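Cell 2 notebook, Kundia returns shed
May, started 6:40 am

Air on, bin clamped, pendant on the long cord. Paisan had the night shift's tally on the whiteboard: 308 items through the cell, 30 kicked back to the hand bench. Most of the kickbacks were clear or tinted plastic again. I copied the list into the back of this book before it got wiped.

Ran the first batch of 100 at the usual speed. No stops until the last few, then a missed grasp on a soft item and the retry put it in the corner. Cleared it by hand with the gate open and restarted. Logged as operator clear, same as always, but see below about what we call these.

Talked with Boonmee Ratanaporn at smoko about the bench roster. Before the cell went in, sorting was a job for the whole shift and everybody rotated through it. Now the arm takes the mixed bins and the people take what it can't manage, so the bench gets nothing but awkward stuff. Boonmee's point was that the awkward stuff used to be spread through the day with easy toys in between, and you could talk while you did the easy ones. Her wrists are better than last winter. She also finds the bench more tiring in the head. Both went in the notes for Prondik because their form only asks about lifting.

The rate target on the bench is still 200 a shift, which was set when the bins were mixed. It makes no sense with only kickbacks coming down. I've asked for it to be taken off the board until we have a month of proper figures. Lammont wants to keep a number up there. I said put the cell's number up and leave the bench blank. No answer yet.

Second thing on the people side. The clears are being done by whoever is closest, and that is nearly always the bench. Each one means putting down what you're holding, walking round, opening the gate, reaching in, shutting it, resetting, walking back. None of that shows in anyone's count. From today I'm writing clears in their own column with initials and time. If it's a job, it should be on the roster as a job, and whoever has it should have done the pendant training. At the moment three of us have and the rest are going off what they've watched.

10:15. Slowed the wrist approach and repeated with the same items. Fewer knocks against the wall. Corners are still the weak spot. When things end up low and close to the front wall the gripper has to come in beside them, and the cable bundle hangs in near enough that I don't like it at full speed. Want to re-tie the loop higher on the wrist before we go back up. Need longer ties, the short ones are no good on the thick part of the bundle.

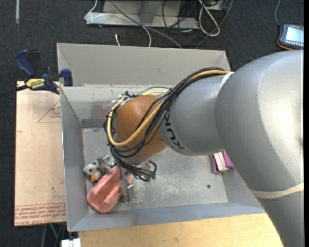 KUKA over the bin. Pink plastic piece in the near left corner, spotted toy just behind it, purple one across by the right wall.

Tried teaching a nudge move for the corners, pushing the item out to the floor of the bin before grasping. Worked on hard plastic, dragged the soft ones. Left it switched off for the afternoon crew so they don't get a surprise. Paisan knows, and there's a note taped to the pendant hook.

Also from Paisan: the afternoon crew would like the arm to sit still for a moment before it starts again after a reset. It moves off as soon as the gate signal comes good and people flinch, even the ones used to it. Easy enough to add a short pause and a beep. Should have been in there from the start.

To do
Pause and beep on restart
Longer ties, re-tie wrist loop
Clears column printed on the tally sheet
Pendant training for Boonmee and whoever else wants it, on paid time
Chase Lammont about the board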